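Right, I promised a thread on what I've been up to since November, and people keep asking what "teaching a robot by hand" means in practice. Short version: I fold laundry with a gripper for hours and I love it. Long version follows!

The project is called Hullik. We want a robot arm that can deal with ordinary clothes in ordinary bedrooms. Folding is the headline job, but most of the work is the fiddly stuff before it: picking up, turning over, moving a thing from one side of the bed to the other without ruining it.

There are two ways we show it a task. One is remote control, where you sit at a desk and drive the arm with a pair of handles. The other is by hand, where you hold the gripper itself, squeeze it, and do the job as if it were a very clumsy pair of tongs. I do mostly the second.

I'd done months of the remote control sort at our Durnach workshop before this and I was rubbish at it with cloth. Boxes, fine. Cups, fine. A sleeve? Forget it. You lose all sense of how hard you're pulling.

With the gripper in your hand you get that back. You feel the fabric drag, you feel it start to slip, and your wrist sorts it out before you've had a chance to think. All those tiny corrections go into the recording, and that's exactly the part I could never manage with the handles.
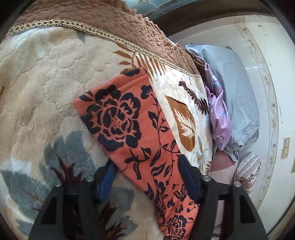

Grip is the thing I've learnt most about. My first instinct was to go for a single layer right at the edge, as I would with finger and thumb. The pads don't like that at all. Take a proper pinch through the fold and the whole piece comes with you, layers and all.

(I say "learnt". I did it wrong for 37 recordings before I watched them back and saw the top layer sliding off every single time. All 37 went in the bin. Tea was had.)

A recording for us is one go at one task, start to finish. Open jaws, approach, close, move, let go, back away. The backing away matters loads! If you whip the gripper off the moment you've let go, you catch the cloth and drag half your nice fold with you, and the robot will learn to do precisely that.

So I count in my head. Open. One, two. Lift. My partner can now tell from the next room when I'm recording, from the complete silence followed by a very loud breath out.

Someone asked whether you have to move slowly. A bit slower than normal, yes, but smooth matters more. Early on I was creeping along like I was defusing something, and the arm copied the creeping. It would hover over a shirt for ages. Painful to watch — and entirely my fault.

Now I aim for the speed you'd fold at while chatting to somebody. Unhurried, no stops halfway.

The other question I get is about backgrounds. Do we use a plain white table? We did at first, and the results looked brilliant, right up to the point where we tried a real bed. Real beds have patterns on patterns. Leaves on the blanket, flowers on the clothes, pillows all over the place.

A person has no trouble telling printed flowers on a top from printed leaves on a blanket. For the model it's properly hard, and I find that fascinating. Where does the garment stop? You and I just know. It has to be shown, again and again, with different prints and different light.

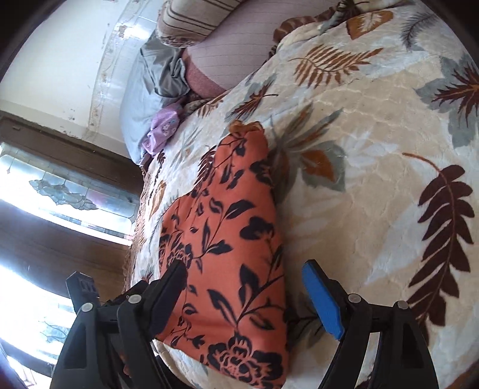 Open jaws are half the lesson, by the way. I used to think of the closing as the clever bit, but where you hold the gripper before you close it decides nearly everything. Too high and you pinch air. Too low and you've got a mouthful of blanket as well.

Blanket grabs are my most common mistake by miles, and thick plush is the worst for it. It comes up between the pads so easily. If it happens I let go, carry on properly and mark the recording as a recovery. We keep those in a separate pile.

The recovery pile has been a lovely surprise. We had 100 of them when we first tried mixing them in, and the arm started having another go after a bad grab. Before that it would march off holding nothing, very sure of itself, and fold the nothing with great care.

Running total so far: 859 recordings kept. The target for the first round was 500, so I'm well past it and should probably stop, but there's always one more jumper.

Things I'd tell anybody starting out. Leave the bed a bit messy. Swap hands if your wrist gets sore, and make a note when you do. Watch your first ten recordings back before you make the next ten (see: bin, above). Keep the curtains different from one session to the next, as window light changes how a print looks more than I'd ever have guessed.

And start each go from a slightly different place. I got into a habit of always coming in from the same side, and the arm was completely lost when a top was lying the other way round.

Next up is Lindunham, where we've got a proper arm set up and I get to see what it makes of all this. Floaty fabrics first, then towels, then the dreaded fitted sheet. I've been told to leave the fitted sheet alone. I will not be leaving the fitted sheet alone.

Happy to answer questions in the replies, especially from anyone else trying this with cloth. What are you using for pads? Ours are fine on cotton and I'd love something with more bite for silky stuff.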